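# Night Ward, finally

July 2019

So I have watched all of *Night Ward at Mutbridge* now, every episode, and I need to talk about it somewhere that isn't my sister's phone.

If you don't live around here you won't have heard of it. It's a documentary series our little local station made with the hospital, six episodes, each one following a different overnight shift. Vasanthi Howlader directed it (she did the one on the Irkgate flood cleanup a few years back, which I loved and which you can't find anywhere now, I've looked). The station put it on at 10:30 on a weeknight, right up against everything, and then moved it twice in June without changing the listings. I missed episode two completely and had to wait for the rerun.

Anyway! It's so good.

The first one is the emergency department and I almost quit there, to be truthful. It's the one that feels most like other shows. Lots of doors swinging open, lots of music. I think somebody at the station got nervous and wanted a big start. Stick with it, or skip it, you won't be lost.

Episode three is where I fell in love. It's all respiratory therapy, which I had never given one minute of thought to in my life, and most of it is a man named Selvaraj Bepari walking. He walks from room to room for a whole shift, checks on people, adjusts a mask, says something quiet, and goes back out. He has been doing nights for 18 years. There's a long stretch where he sits with a woman who can't sleep and they talk about how to cook okra so it doesn't get slimy (his answer is a really hot pan and leave it alone, hers is vinegar, and they do not settle it). No music at all. I kept waiting for something terrible to happen to her because TV has trained me that way, and nothing did. She fell asleep. I cried anyway.

I was in that hospital myself for a week after my surgery, and nights were by far the worst part. Daytime you've got visitors and trays and someone mopping. Then it all goes dim and you lie there listening to the pump on the other side of the curtain. I was in room 545, which is a number I will apparently carry to my grave, and when the camera went down that hallway in episode four I yelled at the television. Same awful painting of the sailboats! My husband came in to see what was wrong.

Episode four is the kitchen, by the way, and the pharmacy for the second half, and I'd have happily watched a whole hour of just the kitchen. They start the breakfast oatmeal at three in the morning. There's a cook who tastes it, makes a face, tastes it again and walks off without a word, and we never find out what the trouble was.

Things I didn't like so much: the narration. It's read by an actor and he's fine, he has a lovely voice, but he tells you what you're already looking at. "The night is long." Yes, I can see the clock. Howlader's flood film had no narrator and it didn't need one. Also the episodes are 50 minutes and the last one really should have been longer, because it tries to get through the maternity floor and the chaplains and a retirement party, and the chaplains get about as much time as the cake does. I wanted so much more of the chaplains.

A few people asked how to see it. It's on the station's site, but the search there is hopeless, so type in program number 1344 and it comes straight up. Captions are on all of them except the fifth, where they drift out of step after the first break. My friend Erau wrote to them about it and got a nice reply and no fix so far. The library in Irkgate has ordered the discs too, if your internet is like ours.

I don't know if there'll be another season. I'd like one on home health aides, the ones who drive out past the county line in January, or on the dialysis center, where my uncle Javier went three mornings a week for years and knew every single person's birthday. He would have been wonderful on camera and he would have hated every second of it. I've half written an email to the station saying so. I'll probably send it after I rewatch episode three, which I'm planning to do tonight with the good blanket and the phone in the other room. 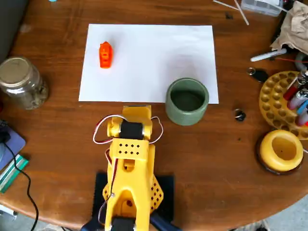
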